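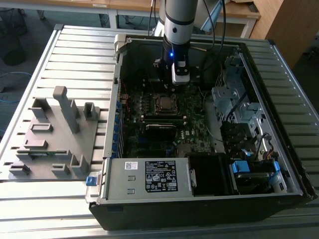 Old office PC as a file server: keep it or buy a small NAS?

Posted in: Home and Small Office > Storage and Backup

cutilau_m
Hello all. I write from a small translation office, there are four of us. We have an old desktop computer which was used for bookkeeping until October, and now it does nothing. My idea is to put two hard disks in it and use it as a file server for our documents. My colleague Benoît Jacquet thinks I should forget it and buy a NAS box with two bays. He says an old PC eats too much electricity and will die in the worst moment.

We have not so much data. All our projects since the beginning take less than 200 GB, mostly Word files and PDF, plus the translation memories. We need that everybody can open the files at the same time, and that there is a backup every night. I can install Linux if somebody gives me a good guide, but I am not a specialist. What would you do?

dremadeck
Keep the PC. For Word files any machine from the last ten years is fast enough. Put new disks, blow the dust out, install your system on a small SSD and you are done in one afternoon. I have run one like this for my wife's shop for years and I touch it maybe two times a year for updates.

Kruger50
I don't agree with dremadeck. One afternoon for you, maybe. For a person who asks for "a good guide" it is a week of evenings, and after that he is the IT department of the office forever. With a NAS he gets a web page with buttons. Your time has a price too.

Also the power supply. How old is it? This is the part I would never trust in a used office machine.

cutilau_m
Thank you both. The power supply is the original one. I don't know the age exactly, the computer was bought second-hand. Can I replace only this part?

allura
It depends on the case. Some office models use a normal ATX supply, and some have a special shape or a special connector on the board. Open it and look at the label and the plugs before you order anything. Unplug the cord first, of course, and press the power button once after that.

While you are inside, check how many SATA ports are free and if there is really a place to screw the second disk. I once bought two disks for a slim case that could hold only one. The other one stayed in the drawer for 18 months.

dremadeck
@Kruger50 he would be the IT department with the NAS also. Who will change the disk when it fails? Who will answer when Windows doesn't see the shared folder? The buttons are nicer, I give you that.

Kruger50
The buttons are the point! But fine. Let us talk about electricity. Measure it, please. A plug meter is cheap and some libraries lend them. If the PC takes 50 watts when it sleeps on your desk doing nothing, multiply by all the hours of the year and by your price, then compare with the NAS. Without this number we only exchange opinions.

cutilau_m
I have borrowed a meter from a neighbor and I will measure on Monday. One more question in the meantime: if I have two disks in mirror, do I still need the nightly backup? Benoît says the mirror is enough.

allura
Please tell Benoît no. A mirror helps you when one disk breaks. If someone deletes the client folder by mistake, it is deleted from both disks in the same second. You want a copy on another device, and one more copy outside of the office. An external disk that goes home with somebody on Friday is already much better than what most small offices have.

maxence_caron
I read this thread with interest. We had the same discussion at our accounting firm and took the NAS. I am satisfied but I must say one thing: the price you see is usually without disks. We did not notice it and our budget was wrong. Compare the complete prices.

dremadeck
Good point from Maxence. And the disks from the PC option can move to a NAS later, only you must expect to format them, so copy everything first.

cutilau_m
I think I will try the PC for the winter, with an external disk for the backup, and if I get tired of it I buy the box. Benoît is not convinced, but he has agreed to take the disk home on Fridays. I will write the measurement here when I have it.

Kruger50
Do write it. And replace that power supply.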